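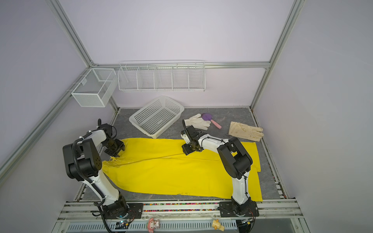 Teaching a Two-Armed Robot to Fold Pants: My Semester on the Wavalen Project

When I signed up for Wavalen I figured I'd be writing code all semester. Nope! I spent most of it moving robot arms around and folding the same kinds of clothes over and over (my own laundry, meanwhile, sat on a chair until February).

My part was gathering the examples our model learns from. One example is one full fold, start to finish, with me driving both arms while the cameras and the joint positions get recorded. We call the recording program Etim, and it's pretty bare bones: start, stop, keep, toss. By the end I had 2,111 kept examples, and I'm still kind of proud of that number.

Pants were the hard ones. A towel has four corners and you always know where you are, but pants have two legs that can cross, bunch up or fold back on themselves before you've even begun. My first batch of 100 was way too neat, with every pair laid out nice and straight. My advisor's comment on the draft was just "real pants?" so I started over with messier starting positions, and I'm glad I did.
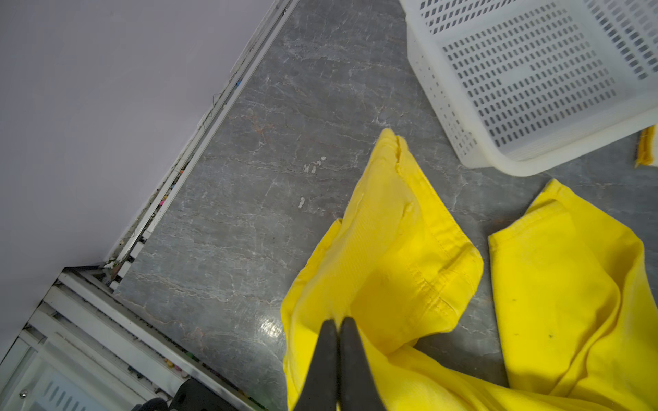 Written by the student data lead, Wavalen project

The wrist view ended up mattering more than I expected. When the fingers close on a fold of yellow cloth, that's the camera I trust for seeing how much fabric I've got between them. From farther back it's easy to think you have a good pinch when you've only got a wrinkle.

I also had to learn to slow down. My early folds were jerky, and the model (we named it Zoslow, sorry) copied every twitch. So I made a rule of 15 folds and then a break, and my hands got a lot steadier. I threw out 70 of the early ones.

Next semester I want to try shirts on the second bench, Berkon. Sleeves look awful and I can't wait! Before that I need to finish labeling the last batch, and fix the stop key, which sticks.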